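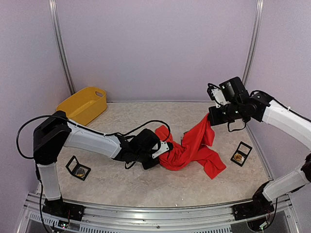

Two arms sharing one red cloth on an enclosed bench cell.

How to budget for a two-arm bench cell

Shanthi Wijesinghe, Drindville workshop

1. Start with the task. Folding a T-shirt takes two arms, so get both on the same quote. We asked Plido and Trudov for prices on Wednesday and had both back in 2 days.

2. Price the enclosure separately. Walls, corner posts, front rail and work surface came to 600 in our plan - more than we had allowed.

3. List the small items. Put down baskets, display cases, coins and shirts, and order spares of anything the grippers will handle.
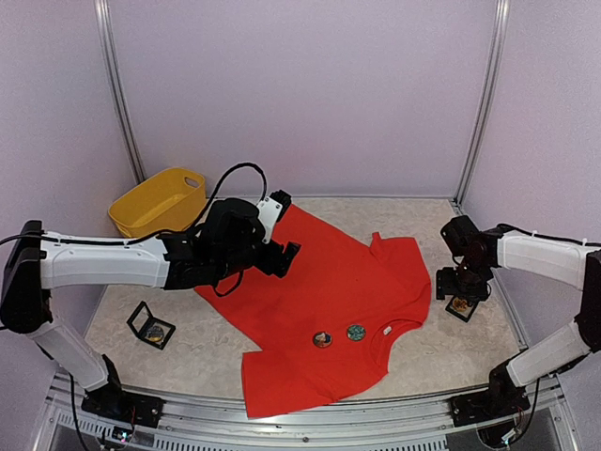

4. Hold money back for cables and gripper fingers. Ask the supplier for part numbers before you sign.

5. Plan the delivery. Allow four weeks for the arms and three for the frame, and book the bench space for June.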